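Can a machine put the dishes away yet?

Every spring a few readers write to ask when they can stop doing their own chores. This March the question came from Francine Penner, who runs the kitchen at the Nodiddale guest house and would like something to stack bowls for her after breakfast. She gets through 600 pieces of crockery on a busy weekend and says the washing part was solved years ago. The dishwasher does it. What wears her staff out is everything on either side of the dishwasher: scraping, loading, unloading, sorting, stacking and carrying.

That is a fair summary of where things stand in most workplaces. Machines are good at the closed-door part of a job, where the water or the heat or the blade stays in one place and the goods come to it. They are a lot less good at the open part, where somebody has to pick up one item from a table and set it down somewhere else without chipping it.

We put Francine's question to Siham Kassab, who works on handling tasks at Vemow. Her answer was yes for some bowls, on some tables, slowly. Her group has been working on crockery at its Demside workshop, and stacking is the task they return to most often. Over one long morning the arm was given 44 bowls to stack, one at a time. It dropped 2 and left 15 sitting crooked enough that a person had to straighten them. The rest were fine.

Kassab does not think those numbers are good enough for a kitchen. A crooked bowl is a small problem in a workshop and a bigger one on a shelf above a tiled floor. Speed is the other trouble. A kitchen porter picks up several bowls at once, knocks them into line with the side of a hand and moves on. The arm takes them singly and stops to check its grip each time.

Bowls are harder than they look. A glazed surface is slippery, and the wall curves away from whatever is holding it. Squeeze too lightly and the bowl turns in the grip. Squeeze too hard near the rim and it can tip. The approach Kassab prefers is to work from both sides of the wall, with rubber pads on the inside and a finger outside, then close up gently.

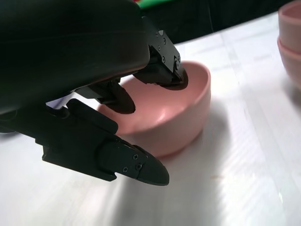

Two padded fingers inside the bowl, one outside. The stack is at the back right.

Plates are next on the list, and Kassab expects them to be worse. A plate lying flat gives a finger very little to get under. Cutlery has been put off until later in the year.

On the shop floor the picture is a bit brighter. Chang, the packing firm, has had an arm moving boxed mugs from a belt to a pallet for two seasons and is happy with it. But a box is square, the belt always runs at the same height, and no one leaves a teaspoon in it.

As for Francine, she has asked to be told when the plates are working – and in the meantime she is hiring for the breakfast shift. Starts at 6 a.m., meals included. Ask for her at the guest house front desk.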